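3. The shared table

The larger of our two sites, the Griluditz workshop, has one wooden table that everyone passes and everyone uses. No one is assigned to it. In interviews people called it "the big table" or just "the heap." We followed it from January onward, as part of a study of how shared work surfaces fill up and how people decide what can leave them.

Our first interest was in mixture. Tools, computer equipment, packaging and the remains of snacks were seldom kept apart for long. A laptop and a mouse stayed toward the back, where people could reach them, and the middle took whatever was put down next. Small hardware was the hardest to place. A single screw on bare wood could stay where it was through several rounds of tidying, as each person took it to belong to a job still in progress.

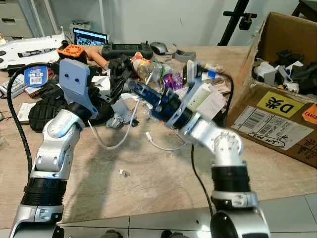

3.1 Sorting categories

Nkechi Mohammed and Clifford Fraser coded the contents of the table separately, using the four categories developed in our earlier work at Vendcombe: in use, kept, unclear and waste. They then compared their lists and talked through the differences. The full set came to 1,029 coded entries. Drink containers and snack wrappers were coded as waste almost without discussion. Cartons were another matter. A product box may be saved for a return or for storing parts, and the coders often could not tell which from the box alone.

Paper gave similar trouble. Crumpled paper and tissue went to waste, while flat sheets were coded as unclear unless someone at the site could say what they were.
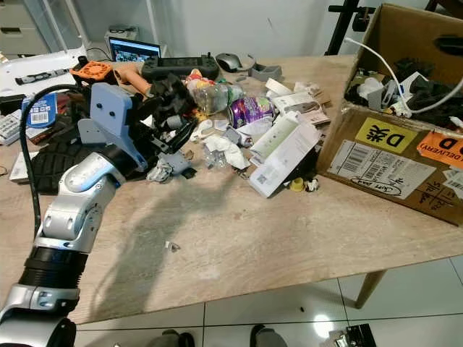

Figure 4. The middle of the table, with a plastic bottle, a purple can, cartons and crumpled tissue in one pile.

3.2 What people moved first

We asked 14 regular users of the workshop to say what they would clear if they had only a few minutes. Most named bottles and cans first, then wrappers. Rolls of tape were almost always left. Raluca Tănase, who carried out the interviews, noted that people spoke of tape as having no proper place, so that one spot on the table was as good as another.
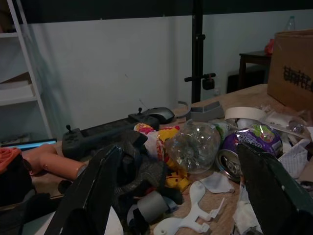 Fabric items such as gloves and cloths were treated with more care than we expected. Several people said they would lift them, look underneath and put them back. One said she would not throw out "anything soft" without asking. Printed plastic parts got the same treatment – a part with no obvious use was assumed to matter to somebody.

The open cardboard box at the side was the usual answer to this problem. Items coded as unclear could be dropped into it, which freed space on the table without a decision being made.
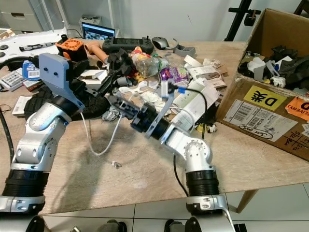
The box therefore worked as a second heap, and its contents were harder to code than those of the table. Ayodele Babalola suggested treating it as a separate surface, and we did so in the analysis in Section 4. Large items were left out of that comparison, as they were rarely put in the box at all.

Contact: Melahat Altıntaş, corresponding author | © The authors | Back to top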